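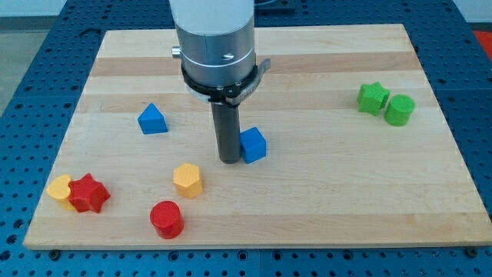 Maple board, strips glued edge to edge, on the blue bench.

Bellis: a word list of woodworking terms

Bellis is a plain-text list of over 400 woodworking terms with short definitions in everyday English. It covers boards and panels, joints, hand tools, glue and finishes. Metalwork and upholstery are left out.

Files

terms.tsv: one term per line, with columns for term, part of speech, definition and source code
sources.txt: the 14 printed glossaries and shop manuals behind the codes
variants.tsv: regional spellings and older names

All files are UTF-8 with tabs between fields. Empty fields are left blank. Definitions run to 36 words at most.
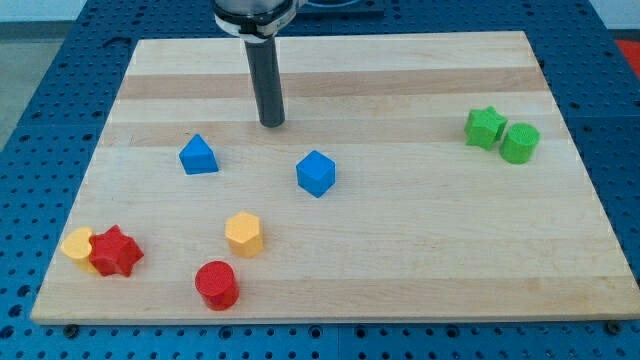 Light and darker bands in a joined maple board.

Known problems

"Batten" and "cleat" overlap in six of the sources, and both entries need work. Plurals are missing for most clamp names. The finishes section was typed in February from one manual and has been proofread once.

Version 6, 26 April 2020. Adds variants.tsv and fixes sorting of hyphenated terms.

Compiled by Arben Vasić. Joint names checked by Benjie Buenaventura. Free to use and change with credit. Send corrections as a line in the same format as terms.tsv, with a source.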